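Notebook, textile bench, March, picking up after lunch

OK, so the jerseys. I'd put off writing this up because I kept hoping the folding instructions would settle down on their own, and they haven't, so I'm writing down where we are before I forget which version is which.

The order is for the Ondby youth club, team shirts that have to be washed, checked, folded and bagged before they go back. Bujar did the washing (normal warm cycle, no softener, 700 spin) and hung everything on the long rail by the window. He wants it noted that he turned them inside out first, because last time somebody didn't and the numbers came out with little cracks along the edges. Noted, Bujar!

I started with the red ones. They're the hardest of the lot and I figured I'd rather be annoyed early in the afternoon than late. The trouble is the same as with the ones we did for Jalodar: the printed number is stiff and the cloth around it isn't. You get hold of a hem, you pull, and the body slides along quite happily while the number sort of sits there like a piece of card. Then the sleeves go wherever they like. Number 23 was the worst. I laid it out, got one sleeve nice and flat, and the other side bunched up again as soon as the hem moved.

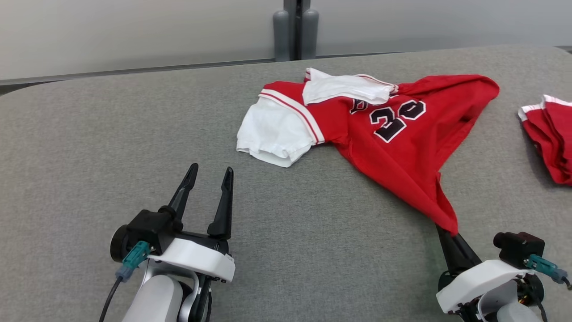

Melahat's advice was to stop fighting the middle and work from the shoulders. Get both shoulder seams straight first, then draw the hem down toward you, and leave the number alone until the outline is right. I tried it her way on the next few and it's a real improvement, though I still had to go back and smooth out the collar every time. She folds her own kids' things like this at home and can apparently do one while talking on the phone. I can't.

The other thing that helps (found this by accident) is pinching the hem further in from the corner. If you take it right at the corner you get a long skinny point and all the pull goes into that one bit, and the rest of the shirt just twists. Two fingers' width in from the side seam and it comes along much more evenly. I've put a strip of tape on the sample shirt to show where I mean. Please leave the tape on, I know it looks like trash.

Fold order as of this afternoon:

Face down, shoulders straight.
Sleeves in, so the trim lies along the body and doesn't get creased across.
Sides in to just short of the middle.
Hem up to the collar in one go, then turn over.

Felicidad asked why face down when you can't see what you're doing with the number. Fair question. I did 5 face up and 5 face down and the face-down ones looked better in the bag, with the number sitting in front and no fold line through it. The face-up ones needed a second turn and two of them fell open while I was turning them. So face down it is, until somebody shows me something nicer.

Bags: the Tivik ones are too narrow. They'll take a small shirt but the adult sizes have to be forced in, and then all that careful folding is wasted. There's a box of wider ones on the shelf under the steamer, 70 left in it when I looked, so we're fine for this order but will need more before the next. Ankica, could you add them to the list? Same size as before, the clear ones with the flap.

Steamer: I went over a couple of shirts with it to see if the creases from the rail would drop out. They did on the plain cloth. I stayed well away from the lettering. Lewis thinks a pressing cloth over the top would be safe and he may be right, but I'd like to try that on an old shirt before we go anywhere near a customer's.

Still to do: the rest of the reds, then the shorts, which I haven't even looked at. The gray cover on the table has started picking up fluff and wants a going-over with the lint roller before anything white goes on it. Bujar has the roller, I think. It was on his windowsill this morning.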